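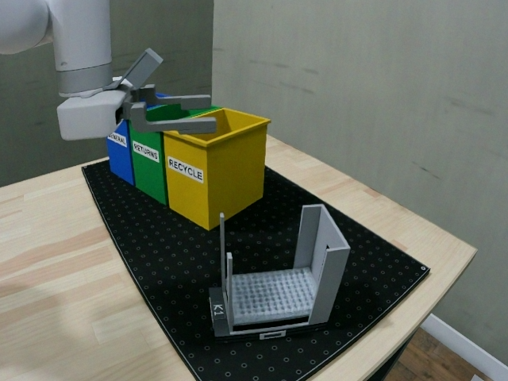 When a warehouse wants a robot arm to sort its parcels, somebody has to work out what to buy. The arm is usually the first thing people think of, and often the part that costs the most. It can't do much alone. It needs a gripper, which is the robot's hand, and it needs places to put things. Bins marked GENERAL, RETURNS and RECYCLE have to go on the shopping list too, along with their labels and the table they stand on.

Making the list

Let's pretend a parcel company called Sketari is planning a sorting table. A planner writes down every part and its price. A gripper might be $900. A bin might be $29, so three bins come to $87. Then there are bolts, cables, a metal plate to hold the arm steady, and wages for the person who sets it all up. This list of costs is called a budget.

Planners also put some extra money aside. If they add 15 per cent, that means an extra $15 for every $100 on the list. It pays for things like a part that breaks or a cable that is too short.

Will it fit?

An arm can only reach so far. If it reaches 70 centimetres, a bin that is 90 centimetres away is no use to it. Planners measure the table, the bins and the space the arm needs to swing its elbow. They often build the table on a computer first, where moving a bin costs nothing.

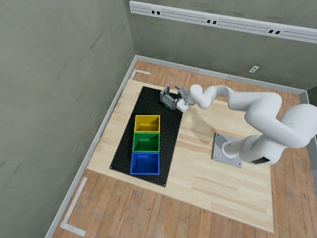 Three bins side by side on the mat, with the arm's base bolted down to the right.

Colours help the people working near the robot. A worker can tell from across the room which bin is which. Some robots use a camera to read colours or labels, and a camera goes in the budget as well. Other robots are simply told where each bin is. That is cheaper, but then the bins must stay in the same spots.

The room counts too. Is there a power point close by? Can people walk past safely? Is there somewhere to put a full bin while it waits to be emptied? Planners ask these questions early so there is time to change the list.
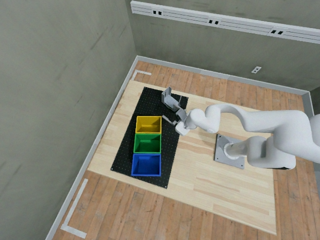

One reader in Isance wrote to ask why a company wouldn't just buy the biggest arm in the shop and be done with it. A bigger arm usually costs more, uses more power and takes up more room. If the parcels are small, a small arm can do the job, and the money saved could buy spare gripper fingers.

Words to know

Budget: a list of what you plan to spend.
Gripper: the part of a robot that holds things.
Reach: how far the arm can stretch from its base.
Spare: an extra part kept for later.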